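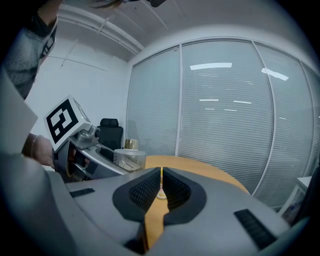

3 min read

Dimside residents will be asked in February to approve a new timetable for the town's evening bus service, the first full revision since the route passed to Gekach. The operator's head of planning set out the proposal in an interview at the Kaltari depot.

"The present timetable was written for shift patterns that have since changed," she said. "We carry 1124 passengers a week after six o'clock, and 343 of them board at the hospital stop. They wait too long."

Under the plan, the last departure would move to 23.40 and two lightly used stops would be merged. Fares would remain unchanged.

Asked whether the merger would disadvantage older passengers, she acknowledged the concern. "The walk between the two stops is 92 metres, with a slope. We have asked the council for a handrail and await its reply."

The connection with the Říha line is not covered by the proposal. "That is a separate agreement," she said, "and it runs for another year."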